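Le dernier car pour Lerkusia

Raté. Le car de 18 h, raté, pour deux minutes peut-être, elle avait couru pourtant, la valise qui tapait contre le mollet. Plus personne sur le quai. Un panneau, un banc, une pluie fine qui n'en finissait pas depuis Provine.

Lerkusia, 136 kilomètres. Elle lut le chiffre deux fois. À pied, non. En taxi, avec quoi ? Restait le guichet, derrière la vitre sale, et la lumière allumée.

– Le prochain ?

– Demain matin. Ou le Jeladik, s'il passe.

Le Jeladik, c'était l'autre compagnie, celle des vieux cars bleus qui sentaient le gasoil et la pomme. Son père ne voulait pas en entendre parler. Des voleurs, il disait. Il disait ça de tout le monde, remarque, du boulanger, du curé, de sa propre sœur. Et maintenant il attendait là-bas, dans la chambre 108, avec son souffle court et sa mauvaise humeur, et elle qui n'était pas venue depuis avril de l'autre année.

Elle s'assit. Se releva. Acheta un café à la machine, trop sucré, le but quand même. Dans sa poche la lettre pliée en quatre, qu'elle connaissait par cœur, cinq lignes en tout. Viens si tu peux. Pas viens, non. Si tu peux. C'était bien lui, ça, de demander sans demander.

Elle avait préparé des phrases dans le train. De belles phrases, avec des subordonnées. Il n'en restait rien. Juste l'histoire de la maison vendue, des 3000 qu'il lui avait prêtés et dont il ne parlait jamais, ce qui était pire que d'en parler. Elle les avait dans une enveloppe, au fond de la valise, sous les pulls. Elle se voyait déjà la poser sur le drap. Et lui, il regarderait la fenêtre. 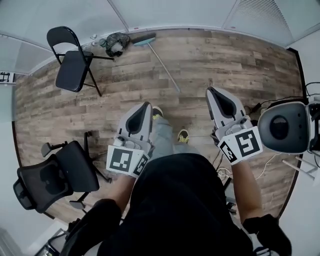 Il faut pas lui rendre tout de suite, dit la femme du guichet, qui avait fermé son rideau et s'était assise à l'autre bout du banc. Parlez-lui d'abord du temps, du voyage, de n'importe quoi. L'argent après. Le mien, j'ai commencé par l'argent, on s'est plus rien dit ensuite.

Elle avait donc parlé tout haut. Depuis combien de temps ? Elle rougit, rangea la lettre, la ressortit.

– Et s'il dort ?

– Alors vous attendez qu'il se réveille.

Elles restèrent là. La pluie sur la tôle. Un chien traversa la route sans se presser, disparut derrière le café Qin, fermé lui aussi. La femme avait des biscuits dans son sac, elles les mangèrent sans se regarder, en secouant les miettes.

Puis des phares, loin, tout en bas de la côte. Trop hauts pour une voiture. Elle se leva d'un coup, la valise se renversa, la fermeture lacha – les pulls, l'enveloppe, tout par terre, dans l'eau. Elle ramassa à pleins bras, n'importe comment, la femme aidait, l'enveloppe était trempée, tant pis, les billets sèchent.

Le car s'arrêta en soufflant. Bleu. Ça sentait bien la pomme.

– Lerkusia ? cria le chauffeur.

– Oui, oui, attendez !

Elle monta, un pull sur l'épaule, se retourna pour dire merci. La porte s'était déja refermée. Elle fit un signe à travers la vitre, puis chercha une place du côté gauche, celui d'ou on voit le fleuve.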